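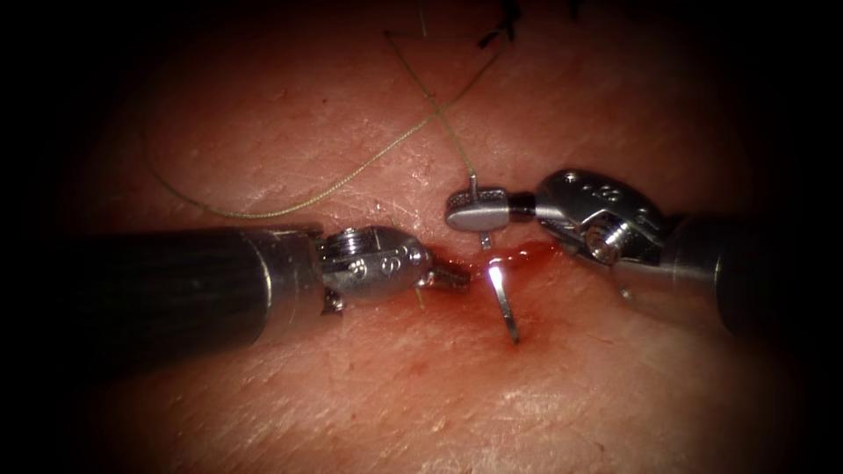
Someone asked under my last post why we do not just train one big policy from the camera to the joints and let it learn the suture by itself. I will try to answer in a thread, and I ask for patience with my English.

1/ We tried it, in August. The policy was trained on 3,000 recorded stitches and it moved very nicely. It also had no idea when it was wrong. On the pad that looked like a needle pushed calmly against the wrong layer.

2/ So now the stack has three parts. A perception node estimates the needle pose. A planner makes the arc through the tissue. A small learned controller corrects the last few millimeters. Each part can be replayed alone from a log, and for me this is the largest gain.

3/ Needle pose first. When the driver holds the needle and the tissue hides part of the curve, you see only two pieces of a circle. We fit the full arc to both pieces together, with the known radius fixed. Fitting each piece separately gave us a needle that was jumping between two solutions.

4/ The shine is the real enemy. Polished wrists and a polished needle under one strong light produce highlights that slide when the joints move. The old segmenter loved these highlights. We now mask the wrists with the projected kinematic model before the network sees the picture.

5/ But the kinematic model is wrong too! These are cable-driven instruments, the cables stretch, and the encoder sits far from the tip. We keep a slow offset estimate for each arm and update it only when both jaws are well visible. If you update it all the time, the masks start to follow the noise.

6/ The thread is harder than the needle. It crosses itself, it lies on the surface, and then it lifts off. Our tracker stores it as a spline with an ordered list of crossings, over or under. When the order of a crossing is uncertain, the planner receives both versions and must choose a motion that is safe in both.

7/ Somebody at the Brercombe meeting told me this is too conservative. Maybe it is. It costs us time on each stitch. However, a wrong guess about a crossing can finish as a knot in the wrong place, and a person must then come with scissors.

8/ Planner details, for those who like them. The arc is parameterized by entry point, exit point and depth. We sample 300 candidates, reject those where the wrists come too close to each other, and rank the rest by how little the needle drags sideways in the tissue. Nothing fancy. It runs in 40 ms on the lab computer.

9/ The handover is where I lost most of the spring. One arm must not let go before the other one holds. We had this as a timer, then as a threshold on jaw current, and both failed in their own way. Now it is a small state machine which needs agreement from the current and from the vision. If they disagree, both arms hold and wait for the operator.

10/ I want to say something about "hold and wait", because reviewers do not like it. They count it as a failure of autonomy. In our logs we write it as a separate outcome, with the reason code and the last good pose. Please do the same in your papers, then we can compare.

11/ Tooling. The replay viewer from the Nieminen project saved us. You can scrub the log, change one parameter of the perception and see the planner output change below. Before this we were reading text files — I do not wish it to anybody.

12/ What is still bad: blood on the needle. When red covers part of the steel, the confidence goes down, and it should, but it goes down too slowly. The estimate stays sure of itself for nearly 40 frames too long. I suspect the temporal filter and I will look at it next.

13/ Also still bad: my test set. It has 2,020 labeled frames, and too many of them show a clean pad with a slack thread. If your group has difficult frames which you can share, write to me, we will label them ourselves.

14/ The Uddale branch has the state machine and the spline tracker. The planner is not merged yet, the config format will change once more and I do not want to break it for you twice. End of thread, questions are welcome.

Posted 4/16/25

More from this author
Why our joint offsets drift after a tool change
Reason codes for a paused robot, a small proposal
Notes on labeling thread crossings
Uddale: how to replay a log without the hardware

Contact | © Proltevico | Back to top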